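Cold brew coming out flat with a mountain tea / black tea blend

cgs_steeps
Posts: 521

Looking for input on a cold brew blend. Base is a Ceylon BOP from Hesavon, cut with dried Greek mountain tea (sideritis) from Chrysikopoulos. Ratio is 3 parts black to 1 part mountain tea by weight. 14 g total per liter, filtered water, fridge overnight in a glass jug, strained in the morning through a paper filter.

Hot, the blend is fine. The sideritis gives a lemony, slightly resinous note on top and the Ceylon holds up the middle. Cold, the top note disappears and I get a thin, malty liquid with a dusty finish. I have tried longer steeps and they only add more of the dusty part.

Is this a dose problem, a grade problem, or is mountain tea just a poor candidate for cold extraction?

tannin_ledger

Grade problem first. BOP is small particle and gives up most of what it has early, even cold. Whole sideritis stems and flower heads are the opposite. You are pulling two materials on the same clock and one of them finishes hours before the other. Separate them. Steep the mountain tea on its own, cold, overnight, and add the black for the last part only.

Also, what are you weighing with? Kitchen scales that read in whole grams are not good enough at that dose.

cgs_steeps

Scale reads to 0.1 g. I had not considered splitting the steep. The stems are whole, and I break them by hand to fit the jug.

Grigoris Deligiannis

I would disagree with the separate cold steep. Sideritis is traditionally simmered for a reason. The stems are woody and covered in fine hairs, and cold water hardly wets them in the first hour. If you want the lemon note you need heat at the start.

What I do at home:

1. Break the stems into short lengths and put them in a small pan with 200 ml of water.
2. Bring to a bare simmer, hold for three minutes, lid on. The lid matters, a lot of the aroma leaves with the steam.
3. Turn off the heat and let it cool with the lid still on.
4. Pour the concentrate, stems included, over 800 ml of cold water with the black tea already in it. Into the fridge.
5. Strain after six hours.

tannin_ledger

That is no longer cold brew, it is hot brew diluted. You will pull bitterness from the stems that a cold steep would leave behind.

Grigoris Deligiannis

I have never had bitterness from three minutes. From fifteen, yes. Call it whatever you like.

leafgrade_b

Both of you are skipping the water. OP says "filtered" and leaves it there. A jug filter and a reverse osmosis unit give you very different water. With RO and nothing added back, black tea tastes hollow cold. With hard water you get a dull cup and a film on top, and "dusty" is the word I would use for it. Which is it?

cgs_steeps

Jug filter, cartridge changed in December. Tap water here is hard. Now that you mention it there is a faint film on the surface by morning.

leafgrade_b

Then I would fix that before touching the recipe. Buy one bottle of low-mineral water, run the same recipe in it next to your usual, and taste both at the same temperature. If the dusty finish goes, you have your answer for the price of a bottle.

Christos Sfakianakis

I buy for a small blending outfit in Brornisside, so some notes from the trade side.

The mountain tea may be the weak part. Sideritis loses aroma quickly once it is broken. We stopped taking cut material and only accept whole bundles, which we cut just before blending. Rub a flower head between your fingers. If you have to go looking for the smell, the bag is old and no method will bring it back.

On the ratio, 3 to 1 is too much black for a cold blend. Ours started there and ended at even parts, with an orthodox OP in place of the BOP. We run it in batches of 1,000 bags and the complaint about a missing top note went away after the change. 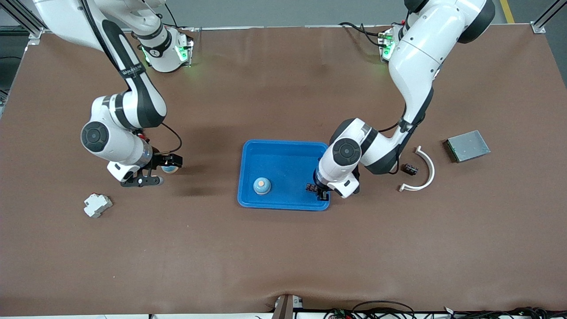

Re: storage and splitting the bag

cgs_steeps

Did the finger test. The smell is there but faint. The bag has been open on a shelf, folded over with a clip. How do you store yours once it is open?

Christos Sfakianakis

Tin with a tight lid, dark cupboard, stems left whole. Do not use the fridge, it picks up moisture every time you open it. Split a large bag into two tins so one stays closed while you work through the other.

tannin_ledger

Agree on the tin. Disagree on even parts. At that level it is an herbal with some tea in it. I would stop at 2 to 1.

Christos Sfakianakis

Cold, the black still dominates the color and the body at even parts. Try it before ruling it out.

mugwort_pat

Clornstead sells a ready-made version of this in pyramid bags, if OP just wants something to drink. It is sweeter than I like - I think there is licorice in it - but it does work cold.

cgs_steeps

I would prefer to get my own blend working, and I don't get on with licorice.

Ran the water test overnight. Same recipe, same jug type, low-mineral bottled against jug filtered. The film is gone with the bottled water and the dusty finish is much reduced. The top note is still weak in both. So leafgrade_b was right about one half of it. Next is fresh sideritis at 2 to 1, one jug all cold and one using the simmer method.

Grigoris Deligiannis

Keep the lid on.

leafgrade_b

Post the steep times for both jugs, please. Last time this came up the two samples had been steeped four hours apart and the comparison was useless.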